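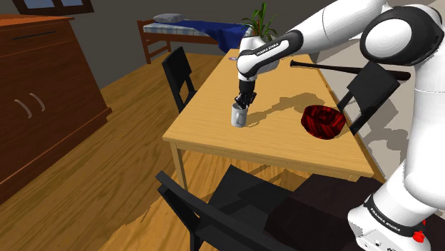 Category: Simulation / Demo Collection / Tabletop

Mosto Tabletop Pack, for Franka arms

Simulated rooms for collecting pick and place demos. You drive the arm, Mosto records, you get clean episodes out the other end. Works with the Plirkex recorder or on its own.

Short version of whats in it:

- 133 room layouts. Dining, bedroom, studio types with the bed and table in one room
- 227 objects, mugs and bowls mostly, plus the awkward stuff (long thin things, things that lie half off the table)
- scripted resets, one key
- export to plain folders or to Plirkex format
- language prompts per task, editable, plain text file

The mug task is the one to start with. White mug, two-finger gripper, grasp at the rim. Red bowl on the same table and you can leave it there as a distractor or make it the place target. Prompt file has both versions. If you only want the distractor version delete the lines starting with "bowl_" and reload.

Rim grasps. We get asked. One finger inside the mug, one outside, close slowly. Handle grasps are supported but the small handles are fiddly with the stock fingers and the success check is stricter. Do 20 minutes of rim first. Policies trained on mixed rim/handle demos from one operator came out worse for us than rim only, so keep them in separate folders and mix later if you want to.

What gets saved per episode

Joint positions, gripper width, end effector pose, camera views, object poses, prompt, success flag, operator initials. Object poses are in there for debugging and relabeling. Don't feed them to the policy unless you mean to. Failed episodes are kept by default in a /failed folder. Turn that off in settings if disk is tight, but we'd keep them, handy for training a success classifier.

Teleop

SpaceMouse, VR controller or keyboard. Keyboard is really just for checking the install. VR is the quickest once the operator has the hang of it. Ilari Ahonen did our reference set on VR and his notes ship in the docs folder, read the part on approach angle before your first long session. Steep approach over the chair backs, otherwise the forearm clips a chair and the episode gets flagged.

Chairs are solid, by the way. Cabinet too. Plants are not, arm goes right thru them. Fix planned for June.

Reference set

232 demos of the mug task, included with every license. Same layout, mug start pose randomized, lighting fixed. Good enough to check your training pipeline runs end to end. Not enough for anything that has to generalize across rooms, for that collect your own over several layouts. License covers up to 1,000 exported episodes per seat per month, ask if you need more.

Shadows

On by default. Arm shadow falls across the table and over the objects and it does move things around for vision policies. Leave on. There is a toggle for people who want to compare, and it costs very little frame rate either way.

Requirements

Linux, a recent Nvidia card, 16 GB of video memory for all cameras at full size. Runs on less with the wrist camera only. No Mac version, Windows is untested.

Other packs

Marchetti kitchen pack uses the same recorder and same export, so you can merge datasets without converting. Worex workshop pack needs the older exporter for now, don't merge those two yet, the gripper width is stored in different units.

Known issues

- reset sometimes drops the mug on its side. Press reset again
- prompt editor eats the last line if there's no line break after it
- operator initials field take only three letters
- replay at 4x stutters, the data is fine

Support is Necati Kırmızıgül, use the form on your license page. Attach the session log and one bad episode, not the whole folder please. Replies same day if it's in before 3 pm.

Seat licenses and lab licenses both ship as a download. Trial is 14 days, all layouts, export limited to ten episodes.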